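# The Bottom Drawer Is the Wrong Place for Bottles

Most small offices end up with a refrigerator a step or two from somebody's desk, and most of those refrigerators have a pull-out drawer at the bottom.
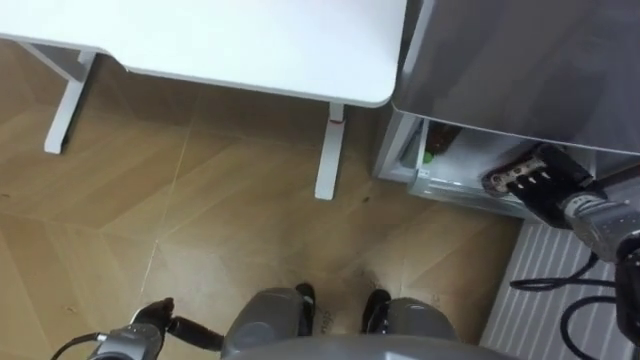 My position is that bottles should not be stored in that drawer, least of all on their sides. I have held this view since our office on the second floor of the Plitano building replaced its upright unit with a drawer model, and a year of daily use has only hardened it.

The first objection is mechanical. A bottle is a cylinder. Laid flat in a drawer, it rolls when the drawer is opened and rolls again when it is closed. Both movements load the rear wall and the compartment dividers, which are usually the thinnest plastic in the appliance. Our first divider cracked in December. The replacement, ordered through Midora, took 30 days to arrive.

The second objection concerns the closure. A screw cap seals well enough when the bottle stands upright and the liquid never reaches it. On its side, the same cap is under constant contact. A cap that has been opened and closed several times by different people is seldom tightened the same way twice. The result is a slow leak that collects under the dividers, where it is found by smell.

The third is clearance. A drawer needs its full depth of open floor in front of it, plus room for a person to bend. In an office where a desk has been placed near the refrigerator, that floor is also the route to the chair. Every item kept at the bottom adds another trip on which the drawer stands open across the route. Drinks are fetched more often than anything else we keep cold, so they should have the shortest and highest reach.

The usual reply is that the door shelves are full. In our case they were full of condiments, 4 jars of them untouched since the spring. Moving those to the drawer took two minutes. Jars have flat bases, they do not roll, and they are wanted once a week at most.

I will grant one exception. A bottle too tall for the door has to go somewhere, and a drawer with a fixed divider can hold it if the divider fits closely. The Dimetance unit in the downstairs kitchen has such a slot, and I have no complaint against it. Ours does not.

The same argument applies to wine, which people lay down out of habit. Screw-capped wine gains nothing from lying flat, and an open bottle of any kind should stand.

Floors deserve a mention too. Plank flooring with many joints holds whatever drips into them, and a drawer at ankle height drips directly onto it. A mat helps, though it catches on the drawer front if it is thicker than the gap allows. Measure the gap with the drawer fully loaded.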